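# Demonstration Collection FAQ

Revised November 14, 2018. Questions not covered here go to Savita Garg.

**What counts as one example?**

One example is a single attempt at a single instruction, from reset to the stop key. Camera images, gripper state and commanded motion are saved together. If you press stop early, discard the attempt and start again.

**Why collect in simulation?**

Resets take 2 seconds, and object poses are known exactly. The Skistano arm is still used for the final checks, starting in January.

**Why do the rooms look so odd?**

Prelstead draws wall, floor and cabinet finishes at random for each room. Artwork on framed pictures is drawn the same way. The policy should learn where the edges of an object are, whatever is printed on it. Please don't filter out rooms because the colors clash.

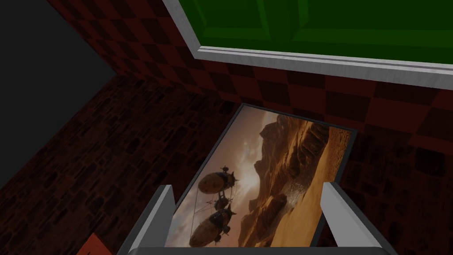

*Wrist view, framed-picture task. One finger on each side of the frame; airship artwork, checkered wall, brick-textured ground.*

**How should I grasp a framed picture?**

By the two long sides, fingers level with each other. Close slowly. A grasp on one corner is valid only if the instruction asks for it.

**How many examples are needed per task?**

400 accepted examples, with no more than 10 from any one room. The picture task stands at 107.

**Do failed attempts have any use?**

Yes. Tag them "fail" and leave them in the Bromico folder. They train the success detector – they are never mixed into the policy set.

**Can I edit an example afterward?**

You can trim idle time at the start. Nothing else may be changed, including the instruction text. If the text is wrong, mark the example "label" and the Chaturvedi script will pull it for review overnight.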